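Skip to content
Home Boxes Tubes Returns Help Contact
Print this page | E-mail this page

Packing and Shipping Questions

Updated August 2, 2025, by Lorcan Carroll, Bemerley packing desk

Do I have to buy my box from you?

No. Bring any box you like, provided it still has four walls and some kind of floor. We sell new ones because people keep arriving with the other sort. A box that once held bananas has a hole in the bottom, and we will point at it until you buy a new one.

What size box do I need?

One size up from the one you're holding. Measure the item at its widest point, including the handle you've decided doesn't count, then add 2 inches on every side for padding. If the item is taller than it is wide, measure it again standing up. Staff can measure for you, though we'll write the number on the item in chalk and you'll be stuck with it.

Can something long and thin go in an ordinary box?

Sometimes. Curtain poles, dowels, rolled maps and the like can travel corner to corner if the diagonal is long enough, and the diagonal is always longer than people expect. Hold the piece against the cardboard before you tape anything. If it clears the flaps with room for padding at both ends, fine. If you have to lean on the lid, you want a tube.

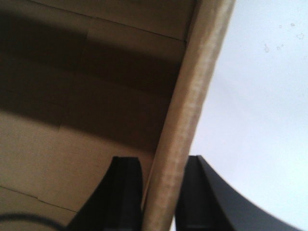
Long, pale and thin, up against the cardboard.

Whatever goes in on the diagonal needs holding there. Crumple paper into both sides and pack it tight, then shake the box next to your ear. A knock means more paper. Two knocks means start over.

Which tubes do you carry?

The Skeltadlow is the plain one, with push-in caps that will stay put if you tape them and won't if you don't. The Ornach is thicker and costs more, and we suggest it for anything framed, signed or inherited. Both are sold with caps. We don't sell spare caps, for reasons that predate me.

Can I bundle several rods together?

Yes. Tie them in 2 places, wrap the bundle, and treat it as one item from then on. Rubber bands don't count as tying. They give up somewhere past the county line and the contents arrive as individuals.

How much tape is enough?

One strip down the center seam, top and bottom, and one across each edge where the flaps end. People who are nervous about the carrier use the whole roll. The carrier doesn't care, and whoever gets the package will need a bread knife.

Does "Fragile" on the side help?

It helps you. Write it if you like – we keep a marker on a string for the purpose – but pack as if the word weren't there.

My box has a crease across the side. Is that a problem?

Fold lines from the factory are fine. A new crease, in a place where no box was meant to bend, is a weak spot, and the box should be kept for sweaters. Soft corners are worse. Press one with your thumb and if it stays pressed, retire the box.

What's the last drop-off time?

The counter takes packages until 4. A package still being taped at 4 is tomorrow's package.

Do you pick up?

Only from Hrynyshyn Street and the blocks behind it, and only if you have a ground floor. Pickup in October books up early, when everyone discovers they have relatives overseas.

Can I get my box back once it's been handed over?

Until the truck comes, yes, with your receipt. We'll ask what you forgot to put in. It's usually the card.

This site uses cookies to remember your cart. By continuing to browse you accept their use. OK | Cookie settings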